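自動化技術見学会の開催報告

当協会では8月28日、会員企業を対象とした自動化技術見学会を、ネルトベルグ社の技術センターにおいて開催いたしました。本見学会は、物流および軽作業の現場における自動化の最新動向を会員各位に直接ご覧いただくことを目的として、本年4月の理事会において実施が承認されたものです。当日は会員企業11社より58名のご参加をいただきました。ご多忙の折にもかかわらずお運びくださいました皆様に、厚く御礼申し上げます。

開会にあたり、当協会技術部会長の大西俊夫より挨拶がありました。大西部会長は、会員企業の多くが人手の確保に苦慮している現状に触れたうえで、「設備の導入を決める前に、機械が何を得意とし、何を不得手とするのかを自分の目で確かめる機会が必要である」と述べ、参加者に対し、実演中も遠慮なく質問を寄せるよう呼びかけました。

続いて、同センター主任研究員の小堀清氏より、施設の概要と現在の研究内容についてご説明をいただきました。センターでは、ばら積み品の取り出し、箱詰め、仕分け、検品の4分野について試験設備を整えており、機器の据え付けから動作の検証までを同じ建屋のなかで行えるとのことです。とりわけ、ばら積み品の取り出しについては、形状のそろった工業部品を対象とする段階を終え、家庭用の日用品を対象とする段階に入っているとの説明がありました。

見学は二つの班に分かれて行いました。第一班は取り出し工程から、第二班は箱詰め工程から順に巡回し、途中で入れ替わる形をとりました。各工程には担当の技術者の方がつき、装置の構成、制御の考え方、安全対策について丁寧な解説をいただきました。また、工程間の移動の際には、ファヴォドウ社製の搬送台車についても説明を受けました。

取り出し工程の実演では、KUKA製のロボットアームが用いられました。灰色の金属製の箱にブラシやスプレーとは形の異なる絞り出し式の容器など、大きさも材質もまちまちの品物を入れ、アームの先端に取り付けたグリッパーでこれらを扱うという課題です。担当の技術者の方からは、柄の長い品物は箱の壁に沿って横たわると指を差し入れる隙間が限られること、ブラシの毛の部分と柄の部分とではつかんだときの手応えが大きく異なることなど、実務に即したお話がありました。
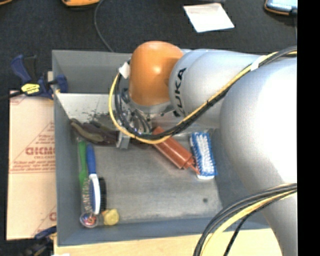
導入にあたり、既存の作業台や箱はそのまま使用できるのでしょうか。
寸法と固定の方法が確認できれば、多くの場合は既存のものを使用できます。ただし、箱の位置がずれると動作の精度に影響するため、台への固定は必ず行い、始業時に位置を点検することが求められます。

箱詰め工程では、ヴァントン社の制御ソフトウェアを用いた動作計画の実演が行われました。品物の大きさに応じて置く順序を組み替える機能について、通信販売を手がける会員企業の方々から多くの質問が寄せられました。とくに、取り扱い品目が季節ごとに入れ替わる場合の設定変更の手間に関心が集まり、担当の方からは、登録作業の流れを実際の画面に沿ってご説明いただきました。

見学終了後は会議室に場所を移し、意見交換会を行いました。参加者からは、設備の設置面積、停止時の復旧手順、保守契約の範囲、作業者への教育に要する期間などについて質問があり、小堀氏をはじめセンターの皆様より一つひとつご回答をいただきました。ヴァイサネン社の安全柵を導入済みの会員からは、柵の配置を見直した際の経緯が紹介され、これから導入を検討する企業にとって参考となる情報が共有されました。予定の時刻を過ぎても活発なやりとりが続き、閉会後も技術者の方と個別に話をされる参加者の姿が見られました。

参加者アンケートでは、実際の品物を使った実演を評価する声が多く寄せられた一方、各工程の見学時間が短いとのご意見や、食品を扱う現場の事例も取り上げてほしいとのご要望もございました。これらにつきましては技術部会において検討し、次回の企画に反映してまいります。

当日配布いたしました資料は、協会事務局にて保管しております。ご参加になれなかった会員で閲覧を希望される方は、会員番号と担当者のお名前を添えて事務局までお申し込みください。なお、資料の複製および社外への配布はご遠慮くださいますようお願い申し上げます。

末筆ながら、会場のご提供と実演の準備にご尽力を賜りましたネルトベルグ社の皆様に、改めて深く感謝申し上げます。

（技術部会）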